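작업 노트 / 마을 소방 구술·기록 정리
2월, 오전 9시 40분 시작

어제 멈춘 데서 이어서. Erthorpe 의용소방대 출동일지 2권, 물 먹은 쪽부터 스캔했다. 걱정했던 것보다 훨씬 잘 나온다! 연필로 쓴 줄은 회색조 600dpi에서 대비만 조금 올리면 거의 다 읽히고, 파란 볼펜은 번진 데가 많아서 컬러로 다시 떠야 한다. 오늘 오전까지 누적 1,250쪽. 전체가 2,901쪽이니 아직 절반이 안 되지만 속도가 붙었다.

오늘의 수확은 단연 Murarthorpe 창고 화재 기록. 일지에는 "지원 요청, 펌프차 출발" 한 줄뿐이라 아쉬웠는데, 같은 상자 바닥에서 무전 메모 묶음이 나왔다. 전부 68장이고 뒷면에 시각이 적혀 있다. 일지랑 나란히 놓으니 어느 대원 조가 강가에서 물을 끌었고 어느 조가 학교 쪽 길을 막았는지 순서가 잡힌다. 이런 거 나올 때마다 이 작업 하길 잘했다 싶다.

다만 시각이 일지와 11분 정도 어긋나는 장이 여럿 있다. 소방서 벽시계 기준인지 차 안 시계 기준인지 모르겠음. 일단 고치지 말고 원문 그대로 입력하고, 비고란에 "일지와 불일치"라고만 적을 것. 추정 시각은 별도 열로.

녹취 쪽
- Wanda 마을회관에서 받은 테이프, A면 끝까지 들음. 사이렌을 처음 단 해 이야기, 겨울에 호스가 얼어서 난로 옆에 걸어 두고 녹였다는 이야기가 정말 생생하다. 학교 다닐 때 그걸 구경하다가 나중에 대원이 된 분이 둘이나 된다.
- B면은 잡음이 심하다. 저음 필터를 걸면 말소리까지 먹먹해져서, 원본 파일은 건드리지 말고 사본으로만 시험.
- 사투리는 표준어로 바꾸지 않는다. 뜻은 각주로.

색인
출동 건수는 231건까지 입력했다. 분류는 화재 / 수해 / 구조 / 기타 네 가지로 가고 있는데, "소 구출"을 어디에 넣을지 또 막혔다. 생각보다 많다. 구조로 넣고 꼬리표에 '가축'을 붙이는 쪽으로 마음이 기울었음. 반대 의견 있으면 여기 밑에 적어 주세요.

Tapia 쪽 일지는 표지 연도와 속지 연도가 다르다. 남은 종이를 이어 쓴 것 같은데, 실밥 색이 중간에 바뀌는 걸 보면 두 권을 나중에 묶었을 수도 있다. 제본 상태 사진 찍어 두기.

남은 일
- 컬러 재스캔 목록 만들기 (번진 볼펜 쪽)
- 무전 메모는 중성지 봉투로 옮기기, 고무줄 전부 제거
- 지명 표기 통일: 옛 다리 이름이 세 가지로 나옴
- 봄 전시용으로 쓸 만한 쪽 고르기. 수해 복구 때 대원 가족들이 밥 해 나른 기록은 꼭 넣고 싶다!

오후 4시 20분, 백업 두 벌 확인하고 마침.

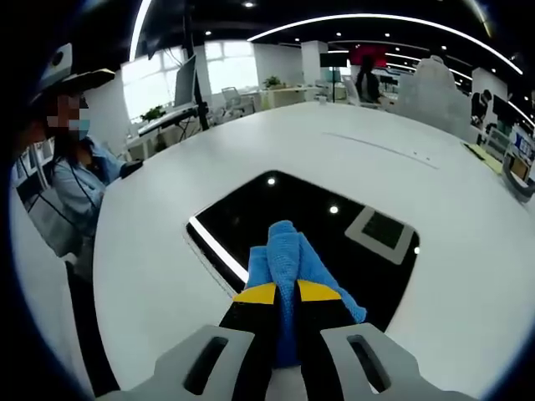
흰 탁자, 파란 천

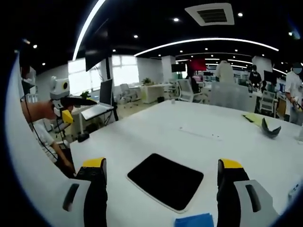
이 문서는 2월에 마지막으로 수정되었습니다.

덧붙임: 백업 폴더 이름에 한글이 섞이면 옛날 컴퓨터에서 깨진다. 다음 묶음부터는 마을 이름 영문에 권 번호만 붙이기. 예전 폴더는 그대로 두고 대조표만 하나 만들어 놓겠음. 메모 68장은 봉투에 넣기 전에 순서 번호를 연필로, 꼭 봉투 쪽에다가 쓸 것. 원본에는 아무것도 적지 않는다. 그리고 테이프 B면은 다른 데크로 한 번 더 돌려 보고 싶다. 헤드 청소만 해도 달라질지 모르니 기대 중!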